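Subject: Re: [avthorpe-bakers] Starter gone flat after the move
Date: 16th September

Hello all, and a special hello to whoever joined over the summer (it's so nice to see this list busy again!)

> I moved to Welton last month and my rye starter
> hardly rises now. Same flour, same jar. Is it the
> water, or do I need to throw it out and begin again?

Oh, please don't throw it out! Mine sulked for 22 days when we came here from Ondoris, and I fretted over it like a sick kitten, and then one morning there it was, pushing up the lid. I'd leave the water for later and look at the temperature first. My old kitchen was snug and this one has a north wall, so I keep the jar on top of the refrigerator with a dish towel over it. Feed it twice a day for a week, equal weights of flour and water, and keep back only a spoonful each time.

If it still drags, try a night of water left standing in an open pitcher. I do that anyway, out of habit more than science.

I'm still working on the handout for the October bake day, by the way, and the Kerekes oven is booked for us until 3. Bring your own bannetons if you have them, and a cutting board for the tasting.

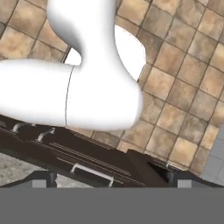
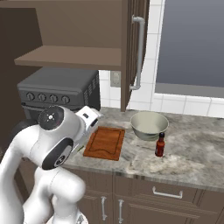
Wooden cutting board on a gray marble countertop in the second one.

Can I bake with a starter that smells a little like vinegar?
Go ahead, a sharp smell usually means it's hungry, so feed it once or twice before you mix the dough.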